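Minutes – Montoya Street Community Supper planning meeting
March 6, 2018, 7 p.m., upstairs room

**Present:** Priya Nakamura (chair and notes), Dolores, Wen, Tobias, Aunt Bea, Carl and Jean from the garden. Sam sent regrets and a tray of lemon bars, which did not survive item 2.

**1. Last meeting**

Notes approved with one fix: the folding tables come from Omero Hall, not from the school. Carl has already been over to measure them and they fit through the side door!

**2. How the winter supper went**

Wonderfully. We fed 80 people, our biggest night yet, and the second pot of bean soup was gone before the music started. Several families asked when the next one is. Jean had a stack of comment cards and read out the best ones (a boy named his favorite food as "the roll, all of them"). Two cards asked for more seating near the heater, and one asked for less accordion. Tobias took this well.

Things to change: put the bread at the end of the line, start the coffee earlier, and have a second person on coats.

**3. Money**

We have $350 in hand after paying for the hall. Wen suggested putting some of it toward a proper soup kettle, and there was a lot of excitement about this. Dolores has seen a used one at Jovasero Restaurant Supply and will ask the price. Agreed to spend nothing until she reports back.

**4. Dishes and cups**

Long and cheerful talk about giving up paper cups for good. Everyone in favor. We filled 6 trash bags last time, and most of it was cups and plates. Plain reusable tumblers are light, kids can manage them, and they stack in the hall closet.
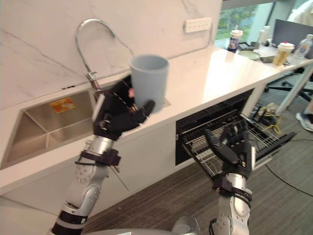

Bea would like us to buy them all in one color so they look nice on the long tables. Carl doesn't mind what color they are as long as they don't tip over. Wen will bring three kinds to the next meeting and we'll all try them out with actual cider.

Washing up will be done in two shifts, with the first starting as soon as the soup course is cleared. Jean and Tobias have the first shift, Priya and Carl the second. Bea will write up a card to tape by the sink: scrape, rinse, rack, and please don't put the wooden spoons in the dishwasher. Plates on the bottom, cups and bowls on top. 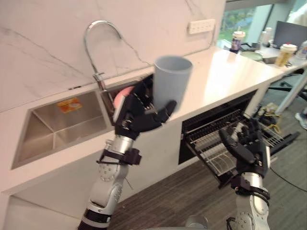
*Tumbler held over the sink, dish rack pulled out.*

**5. September supper**

We want this one outdoors, under the trees behind Endance Chapel – weather willing. Jean says the tomatoes and squash should be at their best and the garden can give us as much as we can carry. Ideas so far: corn on the cob, a big tomato salad, peach cobbler, a pie table with a ribbon for the best crust. Dolores has offered to judge and was told she can't, as she is entering.

Tobias will ask the chapel about using the lawn and where we can plug in the lights. Rain plan is Omero Hall, same as before.

**6. Anything else**

- Lost and found: one green mitten, one casserole lid, a very good umbrella. Priya has them.
- Carl is looking for extra drivers for people who can't walk over.
- Bea wants the old recipe cards back, please!

**To do**

- Dolores: kettle price
- Wen: sample tumblers
- Bea: sink card
- Tobias: chapel lawn, lights
- Jean: list of what the garden expects to have

Meeting closed at 8:40. Next one is at Jean's house, and she is making the onion tart.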